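Prematcombe opens two-armed table-setting cell at Citthorpe, cables and all

CITTHORPE, 23/04/2026 - Automation outfit Prematcombe has released the set-up and care routine for its two-armed table-setting cell, a 16-page document that replaces an earlier one of 50 pages and considerably more adjectives.

The routine is first run in simulation. Each arm is homed, the grippers are zeroed, and the right arm then practises with a cup beside a tray until the operator is bored, at which point it does 20 more.
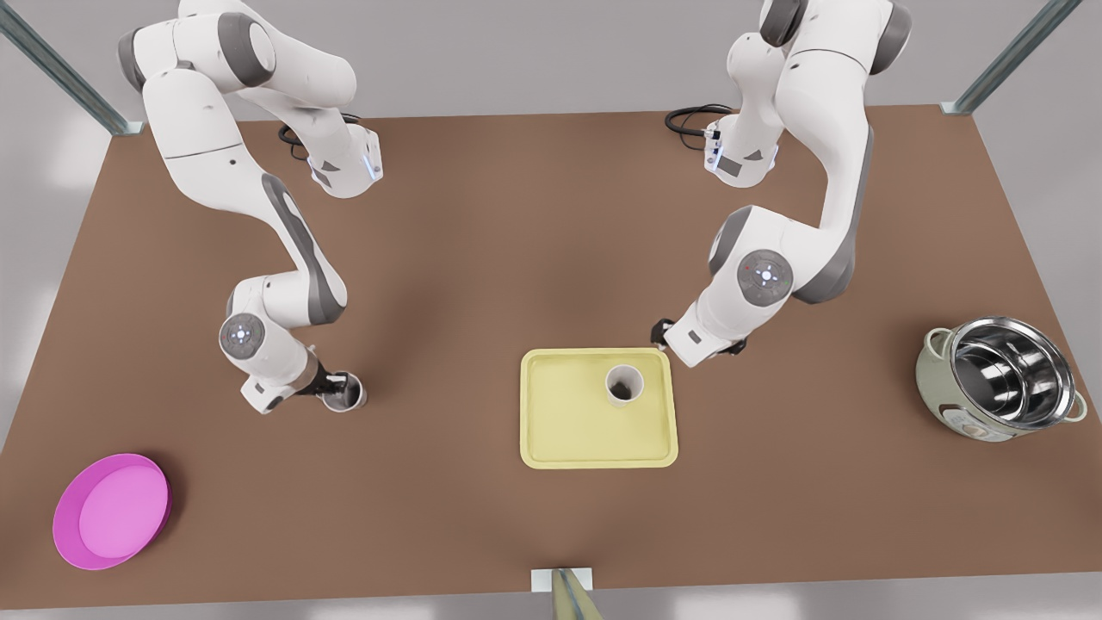
Peter Zelenák wrote back after trying the draft that the joint checks were fine but the cable check came far too late, and that he would sooner look for a snag before the arms move than hear one afterwards. The cable check is now step one.

Wrist joints are recalibrated every 12 days. Gripper pads are wiped at the end of each shift with a dry cloth, and Prematcombe asks that it not be the one used for the coffee machine.

The Baláž workshop in Wolcombe will handle repairs from May. Operators are reminded that switching the cell off and on again is covered on page 16, under Last Resorts.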